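Kalkputz auf Altbauwänden: Gespräch über Feuchte, Schichtdicken und Geduld

Jae-in Joo prüft seit Jahren Putzschäden in Gebäuden aus der Zeit vor dem Ersten Weltkrieg. Das Büro Waltis, für das Joo arbeitet, erstellt Gutachten vor allem für Erdgeschosse und Souterrains, also für jene Bauteile, in denen Salze und aufsteigende Feuchte zusammenkommen. Das Gespräch fand im März statt, zwischen zwei Ortsterminen.

Am Anfang steht für Joo die Untergrundprüfung. »Ich sehe Leistungsverzeichnisse, in denen das Produkt auf die Schicht genau beschrieben ist und zum Mauerwerk kein Satz steht. Man kann auf dieser Grundlage keinen Putz auswählen.« Entnommen werden Bohrmehlproben in mehreren Höhen und Tiefen, bestimmt werden Feuchtegehalt, Durchfeuchtungsgrad und die Anteile an Chlorid, Nitrat und Sulfat. Elektrische Messgeräte lässt Joo nur zur Orientierung gelten, weil gelöste Salze die Leitfähigkeit erhöhen und damit den Anzeigewert.

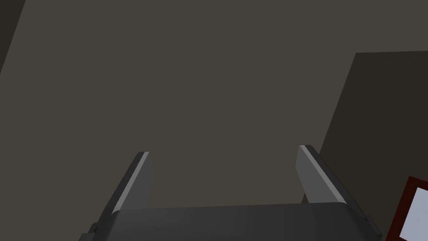 Ist die Salzbelastung gering, kommt in der Regel ein reiner Luftkalkputz oder ein Putz mit natürlichem hydraulischem Kalk in Frage. Letzterer bindet teilweise mit Wasser ab und ist bei kühlem Wetter weniger empfindlich. Luftkalk erhärtet durch Aufnahme von Kohlendioxid, und dieser Vorgang läuft von außen nach innen ab. »Wer zu dick aufträgt, schließt eine weiche Zone ein«, sagt Joo. Als Einzellage lässt das Büro höchstens 12 mm zu, bei insgesamt 20 mm wird also zweilagig gearbeitet. Die erste Lage wird aufgeraut und bleibt stehen, bis sie ausreichend fest ist.

Beim Vornässen widerspricht Joo der verbreiteten Praxis, kurz vor dem Anwurf einmal mit dem Quast über die Wand zu gehen. Stark saugende Ziegel werden am Vorabend genässt und am Morgen nochmals. Die Oberfläche soll mattfeucht sein, ein Wasserfilm darf nicht stehen bleiben.

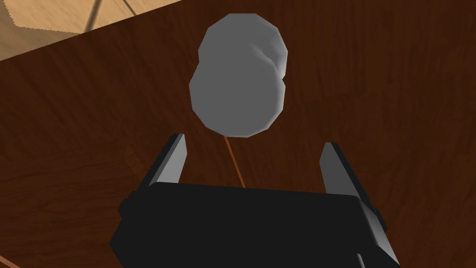 Wie lange muss ein Kalkputz vor dem Anstrich stehen?

»Die alte Faustregel von einem Tag je Millimeter beschreibt die Trocknung, die Karbonatisierung dauert länger. Wir prüfen an einer frischen Bruchkante mit Phenolphthalein. Färbt sie sich kräftig violett, ist der Kern noch alkalisch. Für eine Kalkfarbe ist das kein Hindernis, für eine Dispersion wäre es eines, aber die gehört auf diesen Putz ohnehin nicht.«

Die meisten Reklamationen, die bei Waltis eingehen, betreffen Schwindrisse und absandende Flächen. Für beides nennt Joo dieselbe Ursache: zu schneller Wasserentzug durch Zugluft, Heizgeräte oder Bautrockner. Gelüftet werden soll trotzdem, denn ohne Luftaustausch fehlt das Kohlendioxid. Empfohlen wird regelmäßiges Stoßlüften bei mäßiger Temperatur, dazu in den ersten Tagen leichtes Nachnebeln.

Auch die Sanierputze kamen zur Sprache. Joo setzt sie bei mittlerer bis hoher Salzbelastung ein, weist aber auf die begrenzte Nutzungsdauer hin. Der Porenraum nimmt Salze auf, bis er gefüllt ist, danach muss der Putz herunter.
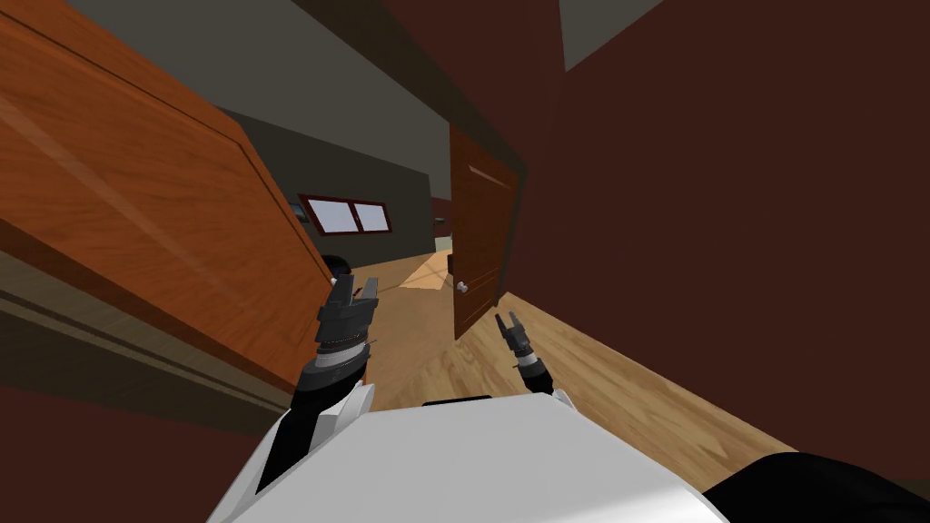
Siddiqui hält diese Sicht für zu streng. In vielen Kellern genüge ein Opferputz aus Kalk, den man nach einigen Jahren abschlage, und die Laborkosten stünden bei kleinen Flächen in keinem Verhältnis zum Nutzen. Joo kennt den Einwand und lässt ihn für untergeordnete Räume gelten. »Bei Wohnnutzung möchte ich die Analyse sehen. Zwei Proben je Wandachse sind das Minimum.«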